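Femlow Two-Finger Gripper Kit
Item 3321

Fits the Tranier bench arm. Two black fingers, mounting screws and a wrist camera bracket. Made for light, repetitive pick-up work: foam pieces, toy blocks, small parts from a bench. Weight 271 g.
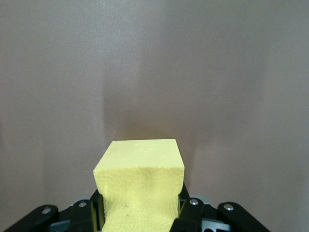 Can it tidy a playroom by itself?
Not yet. It handles small items on a flat, clear surface. Clothes, cords and anything under a couch still need a person.

Sorting by color is set up in the Karagiannis software, sold separately. Allow extra time when pieces sit close together.

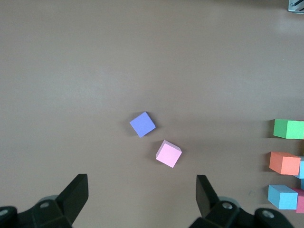
Perla Sandoval writes that she would trust it with a parts tray at work but would still put away her own dishes.

Spare fingers: pack of 2
Ships from Biteo in December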